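Notes on the household collection, second month

Posted in: Work

My previous entry on this site dealt with the choice of homes for the Barasa collection. I undertook then to write something about the daily conduct of the work, and several readers have since asked for it. The following is a personal account and does not replace the project handbook, which remains the reference for anyone operating under our agreement with Hokell.

The aim of the collection is to obtain demonstrations of ordinary household tasks, performed by people in their own kitchens and sitting rooms with a hand-held gripper that carries its own camera. A policy is then trained on the recordings. The person holding the tool supplies the movement; the recording preserves what the tool saw and how far the jaws were open. No robot travels to the home, and this is the principal attraction of the method for a team of our size.

Each collector is asked for 30 accepted demonstrations in a session. A session has one task family only. In November the families were clearing a table, folding small cloths, and tidying the floor around waste bins. The last of these was added at the request of Jeptoo Lukumay, who leads the training side, after the first policy performed well on tables and poorly on anything below knee height. The early recordings had been made almost entirely at counter level, and the model had very little experience of looking down.

Floor work has proved more demanding than any of us expected when the protocol was drafted. A collector standing upright tends to lower the tool at arm's length, with the wrist turned, and the resulting path is one that the arm in our laboratory cannot follow. We now ask collectors to kneel or to sit on a low seat, and to bring the tool towards the item at a steady pace. Brian Laizer wrote the present wording of this instruction following a Saturday visit to three homes in Brelemdale, and the rejection rate for floor sessions has fallen since it was adopted.

Litter is a difficult class of object in its own right. A scrap of paper lies flat, has no fixed shape and offers the fingers very little to hold. The jaws must be opened before the approach, lowered until the pads are close to the floor, and closed without pushing the scrap away. Collectors who are new to the task often close too early. We retain a small number of these failed attempts under a separate label, provided that the collector goes on to recover within the same recording.
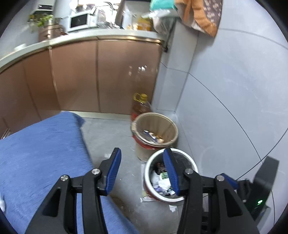
The release deserves as much attention as the grasp. The first version of the handbook said only that the item should be placed in the bin, and collectors interpreted this in different ways. Some lowered the fingers well inside the liner, where the view was lost against the plastic. Others let go from a considerable height, and the item landed elsewhere. The current text asks that the fingers stop just above the rim, that the jaws be opened fully, and that the tool be held still for 2 seconds before it is withdrawn. The pause gives the annotators a clear end point and shows whether the item has gone in.

Where a home has more than one bin, the collector must state before the session which is to be used, and must keep to it. Mohcine Kettani, who reviews the recordings, found that mixed destinations in a single session were the most common cause of disagreement between annotators. A sorting task, in which the choice of bin depends on the item, is planned for a later phase and will have its own instructions.

We do not ask households to tidy before a session. Cooking pots, bottles, towels and furniture should remain where the household normally keeps them. The one exception concerns privacy: letters, photographs of people, medicines and screens are to be moved out of view, and the collector confirms this on the consent sheet. Faces and voices are not required for the work, and the audio channel is removed before the files leave the local machine.

Variation between homes is worth more to us than additional recordings from the same one. Our original plan called for 300 demonstrations from each household. Babatunde Iyamu argued, on the basis of an earlier trial at Orkudo, that the later recordings in any home added little, and that the effort would be better spent on further households. His proposal was accepted. The number of participating homes now stands at 51, and they differ considerably in floor surface, lighting, cupboard height and the amount of free space in which to kneel.

Two matters remain unsettled. The first is the treatment of soft furniture close to the working area. Collectors quite reasonably rest an elbow on a bed or couch when one is at hand, and this steadies the tool, but it also restricts the directions from which an item is approached. I am inclined to permit it and to record it as a field on the session form. Nassoro Massawe would prefer a fixed proportion of unsupported recordings, and we shall compare the two approaches on the next batch.

The second is the cleaning of the finger pads. The handbook requires them to be wiped between homes. It is silent on wiping within a session, although waste tasks plainly call for it. A revised page has been drafted and will be issued with the next set of tools. Collectors who already hold a tool should wipe the pads after every ten recordings until they receive it, and should note on the form any change they observe in the grip.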